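The Irnberg Ferry 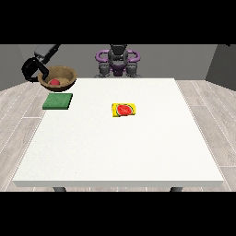 "What time does the ferry go back?" Ama Darko asked.

"When Seidu has had his lunch," said the man in the ticket hut, and he pulled the window shut.

She sat down on the bench outside with her bag between her feet. There was a timetable on the wall but it was from February, and somebody had written over the Sunday column in pen. The water was flat. On the far side she could see the roofs of Zindadura and the church, and the road going up behind it to her mother's house, which was sold.

She had the papers in the bag. The buyer was a man named Ayuba Appiah who wanted the land for his goats and had asked twice whether the well was deep. She told him it was 30 feet. She didn't know if that was true. It was what her mother always said.

A woman with a bicycle came down the ramp and leaned it against the rail.

"Is he eating?" the woman said.

"So I'm told."

"Then we have time." She sat on the other end of the bench and took off one shoe and shook it. "You're Efua's girl. I'm Izzati Ngui. I taught your brother."

"He said you were strict."

"He couldn't spell." She put the shoe back on. "Where is he now?"

"Tirkex. He drives for the cement works."

"Well, they don't need spelling."

Ama laughed, and then for a while neither of them talked. A boy came by selling oranges and Izzati Ngui bought two, argued over the change, and gave one to Ama. It was mostly seeds. She ate it anyway and put the peel in her coat pocket.

"I heard you sold," Izzati said.

"This morning."

"Did you get a price?"

"I got what he had."

Izzati nodded. She was looking at the roofs too. "Your mother lent me 15 for a train ticket once. I was going to leave here for good. I got as far as Gbeho and it rained for a week, and I came home and she wouldn't take the money back. She said I hadn't used it properly."

"That sounds like her."

"I still have it somewhere. Not the same notes, I suppose." She opened her purse, and Ama said no, and she closed it again without much of a fight.

Seidu Sowah came out from behind the hut wiping his mouth. He was older than Ama remembered, and he had a new cap. He untied the front rope and then the back one and looked at the two of them on the bench.

"One or both?" he said.

"Both," said Izzati. "And the bicycle."

"Bicycle is extra."

"Since when?"

"Since the engine," Seidu said.

Ama picked up her bag. She had meant to cross over one more time, to see that the back door was locked and leave the key under the pot for Mr. Appiah. She felt for it in her pocket and found it under the orange peel, sticky now, and wiped it on her sleeve as she went down the ramp.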